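Doline needs people for the spring project: teleoperators and a few willing beginners

Do you like folding things? Do you like robots? Would you be happy to spend two evenings a week driving a pair of arms at a marble table, trying to get a belt to go where you want it? If that sounds like a nice way to spend the darker months then please read on, because our student project is looking for people and I've been given the job of finding them (hooray!).

Doline is the robot manipulation club at Covby College. We've got a pair of arms with proper five-fingered hands, a workbench with a pale marble top, and a list of household jobs we want them to learn. This term's list is called Flesel, after a typo on the very first task sheet that we all got too fond of to correct. Flesel is all about soft, bendy, annoying things: belts, straps, scarves, bag handles. We started with belts and I'm sorry to say I now have strong opinions about belts. 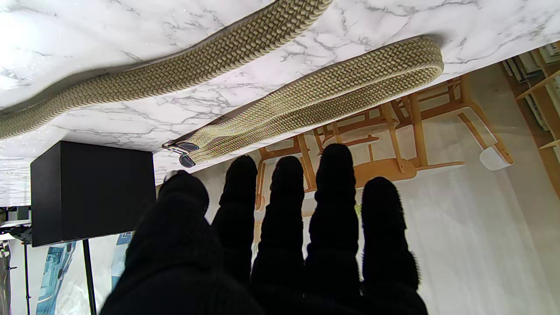 Posted by the Flesel project lead, Doline robotics club

So, what would you be doing? Mostly you'd be driving. One person operates the arms, one person resets the table and one person keeps the log, and we swap over every half hour or so because your shoulders will tell you when it's time. A round goes like this: the belts get laid out on the table, the driver tries to pick up, straighten, fold or put one away, the log keeper writes down what happened, and then it all gets laid out again in a different way. Some rounds go beautifully. Some rounds you spend chasing a buckle round the table with one finger and everybody is shouting advice at you. Both kinds are useful to us, so please don't worry about being bad at it. I was dreadful for my first month and they still made me project lead!

Last term we logged 2703 rounds between us, which sounds like loads until you see how many of them were me dropping things. We'd like to beat that by Easter, and we'd like a much better mix of belts in there. Woven ones are quite forgiving. Leather ones have a mind of their own, they spring back just as you've got them lined up, and the ones with a fiddly keeper next to the buckle are my personal enemy.

There's also a competition. Bandara is the student challenge we enter every year, and this time there's a category for two-handed tidying, so at last we get to show off having two hands. Each team gets a table, a box and a pile of things that have to be sorted out with the clock running. We came ninth last year. I think we can do a good bit better than ninth if we've got enough drivers to practise properly, and enough people awake enough to keep the log readable.

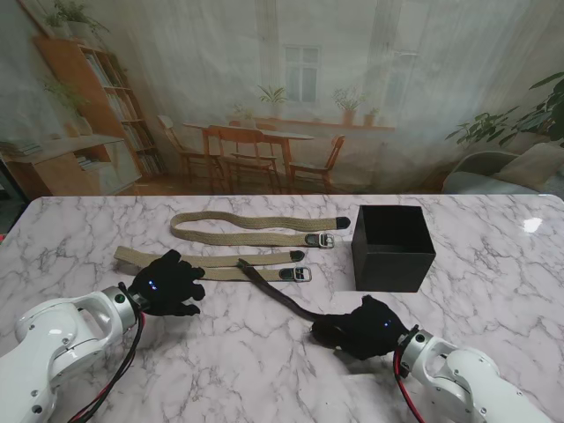
Two-handed belt practice, with the box at the ready.

Who are we after? Anyone at the college, any course, any year. At the moment we've got engineers, a couple of textiles students (worth their weight in gold, they know how fabric behaves before the rest of us have even picked it up), someone doing French and someone doing nursing. You don't need to code. If you can code, lovely, there's a corner of the project for you where we sort through the recordings and work out which rounds are good enough to train on, but you'd still have to take your turn at resetting the table like everybody else.

It does help if you're patient. It helps if you can write down "missed it, again" in the log without getting cross. Gamers tend to pick up the driving quickly, but so did our French student, who says she has never finished a video game in her life, so I wouldn't read too much into that.

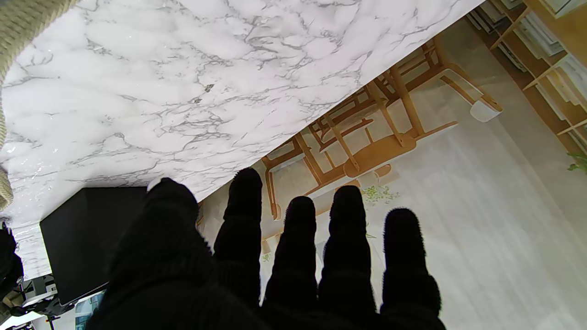
We've got 23 places on the rota and 2 of them have to be people who can open up and lock the lab, so if you already have evening access to the building please say so in your message and I will be extremely nice to you. Sessions start at half past five and we finish by eight. You don't have to come to every one. Twice a week is what we'd like from the main drivers, and once a week is fine if you're resetting or logging.

It's a volunteer thing, I should say, so there's no pay. First-years can count it towards the practical skills certificate, and if you get into the Bandara team the club covers your train fare and your lunch. There's tea in the lab office too, and normally biscuits, though you'll need to be quick.

Before you drive for the first time you'll do the safety induction, which takes an hour and covers the stop button, where to stand, what to do with long hair and dangly sleeves, and when to shout. Please don't skip it and then turn up hoping to have a go. I will send you home, and I'll feel awful about it all evening.

To apply, send the club a message through the societies page with "Flesel" in the subject line. Tell me your course, which evenings you're free, and whether you'd like to drive, reset, log or help with the recordings (you can pick more than one). I don't need a CV. A couple of sentences on why you fancy it will do nicely. Applications close at the end of December and inductions run in the first fortnight of term.

Oh, and if you've got any old belts you don't want, bring them along. Any width, any colour, broken holes are fine. There's a bag for them by the lab door.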